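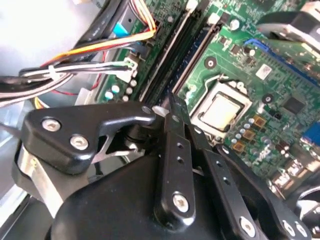

How to set up an old desktop PC as a home backup server

Updated Sep 3, 2026
By Melaniia Hrynyshyn

If you have a desktop that stopped being useful as an everyday computer, it can still hold copies of your files. Backups mostly happen at night and put very little load on the processor, so an older machine will do the job well enough. The guide covers checking the hardware, installing a system, creating the shared folders and setting up a schedule. Set aside an afternoon. The first full backup will run well past that, but you don't have to sit with it.

What you need

A desktop PC with a free drive bay and a spare SATA port
A hard drive at least twice the size of the data you want to back up
A USB stick for the installer
A network cable long enough to reach your router
A screen and keyboard for the first hour only

Wi-Fi works, but the first backup over Wi-Fi can take days. Use the cable if there is any way to do it.

Step 1. Check the machine

Shut the computer down, unplug it and hold the power button for 5 seconds to drain what is left in the supply. Take off the side panel. Blow out the dust with canned air, holding the fan blades still with a finger while you do. Look for swollen capacitors on the board and for cables that have gone stiff or cracked near the plugs.

Push down on both ends of each memory stick to be sure it is seated. If the machine has been in storage for years, replace the coin battery on the board as well. A dead one makes the clock reset every time the power goes out, and a backup schedule depends on the clock.

If there is a separate graphics card and the board has its own video output, take the card out. It only uses power. 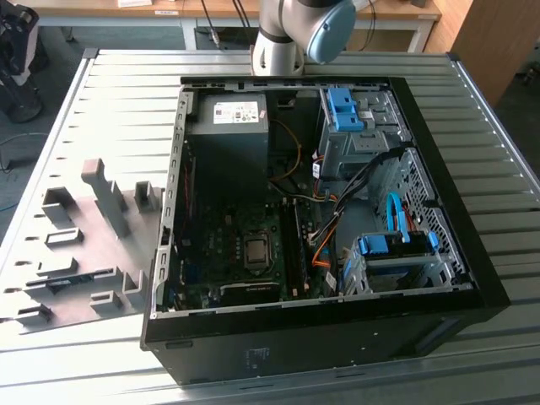

Fit the backup drive in its bay with four screws, two on each side, and connect the data and power cables. Leave the old drive in place for the operating system if it is healthy. If it clicks, or if the machine takes ages to start, get a small SSD for the system instead.

Step 2. Change the firmware settings

Turn the computer on and press the setup key, usually Delete or F2. Three settings matter:

Load the default settings first, to clear out anything left from before.
Find the option for what happens after a power loss and set it to turn on.
Set the USB stick as the first boot device.

Check that both drives appear in the list. If the new one is missing, the data cable is the first thing to suspect. Save and exit.

Step 3. Install the system

I use Totholm on my own server, and the steps below follow its menus. Any small server system will have the same choices under slightly different names.

Start from the stick and choose the minimal install. When it asks for a disk, pick the old drive and read the size twice before you confirm, as everything on that disk will be erased. Give the server a plain name. Mine is called dernwood, all lowercase, and I have never had to wonder which machine it was.

After the restart, log in and install all updates. Then open your router's settings page and reserve an address for the server so that it stays the same.

Step 4. Make the shared folders

Format the backup drive and set it to mount at startup. Create one folder for each person in the house and a separate user for each, with its own password. Don't share a single login. If one laptop picks up something nasty, you want it to be able to reach one folder only.

Step 5. Set the schedule

On each laptop, install a backup program. I use Flirker – the free version is limited to 2 computers, which was fine for us until March, when we added a third. Point it at the right folder on the server and choose:

Daily, after midnight
Keep up to 50 versions of each file
Skip the downloads folder

Laptops that are asleep at midnight will miss their turn, so turn on the option to run a missed backup at the next start.

Step 6. Test a restore

Pick one file, copy it back from the server to a different folder and open it. Do the same with a whole folder of photos. Repeat this every few months and put it on the calendar.

Common problems

The server can't be found by name: use the reserved address instead.
Backups stop halfway: check that the server isn't set to go to sleep.
Permission denied: the folder belongs to the wrong user, so go back to step 4.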